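Magagula workspace lighting: second progress report
Prepared for Mafalda Henriques by Judite Leitão

You asked for a plain account of where the lamp money has gone and whether it is doing any good. The first is easy. Of the 3,000 awarded, 200 has been spent, all of it on desk lamps and spare bulbs for the two benches. The second I can't answer with much confidence yet.

The application, which I did not write, said that task lighting would "transform" close work at Magagula. What we have so far is a set of preferences. Pacita Quiambao likes the gooseneck lamps and has asked to keep hers. Valter Mendes finds them too bright on a white top and turns his to the wall after lunch. Both are sensible people, and I don't see how to get a finding out of that. 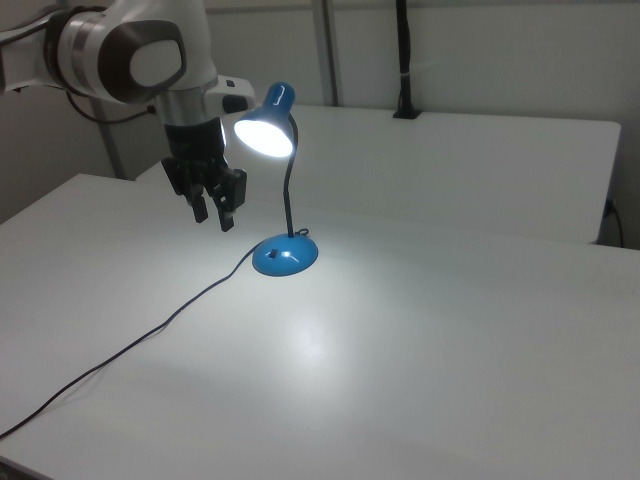
Blue gooseneck lamp switched on at the white table, Magagula.

The light falls mostly in front of the base and fades to grey towards the right of the table. For one person doing small work in one spot, that is probably enough. The application talks of lighting the whole surface, and I doubt a single lamp of this kind will ever do that. A second would help, at the price of a second cord. The one we have already trails across the table, and I would like to see clips fitted before we buy anything else.

Florêncio Salgado has proposed ordering 50 more lamps from Skilden to get the bulk price. I have said no for now. We have nowhere to put them, and the saving only counts if we needed them in the first place.

Still to do:
Cord clips for both benches.
A light meter, borrowed if possible - opinions won't settle this.
A proper comparison with the ceiling lights alone, done in January when the afternoons are dark.

I would ask that the next payment be held until the comparison is finished.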